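2025-05-23

Cell 2 ran the whole shift without me touching the stop. I sat next to it for most of the afternoon with the log sheet and wrote down what the counter said at the end: 2,561 moves since they installed it. My own share today was putting things back on the table and pressing the green button on the screen.

I should write down how the job has changed while I still remember the old way. Before Tavutlow took on the Espiritu contract I was on the returns bench, checking kitchen sets as they came in. Pick it up, look at it, put it in the right tray. I did that for years and my hands knew it. Now four of us from the bench are in the robot room and the bench is half the length it was. Two people took the transfer to Elleretti. One left and I haven't heard where she ended up.

The new work is easier on the shoulders and harder on the head. I lay out the table from a list, the arm goes through its routine, I mark each try good or bad and type a reason if it's bad. Then I reset. A layout takes a minute or so when I know the list. We were told 99 layouts by the end of the week and we have 20 to go. The reasons are the part I dislike. There is a menu of them on the Brilum screen and half of what goes wrong isn't on the menu, so I pick "other" and write a sentence, and then someone upstairs asks me what I meant.

Pay is the same. Breaks are different. On the bench we stopped together at the bell, and here you stop when your run is finished, so I ate alone again – 1:40, cold rice. I said so at the meeting. They said they would look at staggering the runs. I'll believe it in August.

I did ask whether the bench would go completely once the arms can sort a full set. The answer was that there is no plan for that. I wrote the answer down with the date next to it in my work notebook.

One thing I will admit. I like knowing the table. The list says colander left, mug beside it with the handle toward me, plate at the far side, and I can set it without looking at the sheet. The new hire was still checking every piece against the printout at three o'clock, and I told her to do the colander and the mug first and work out from those. She was faster after that.

Run 126 tomorrow if the update goes through. Bring the other shoes, the floor in there is hard. Ask about the bell.
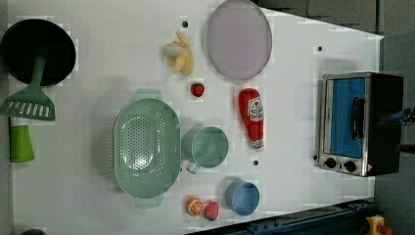
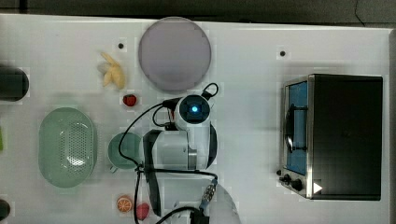
Cell 2, the table with the colander, the mug and the toaster oven.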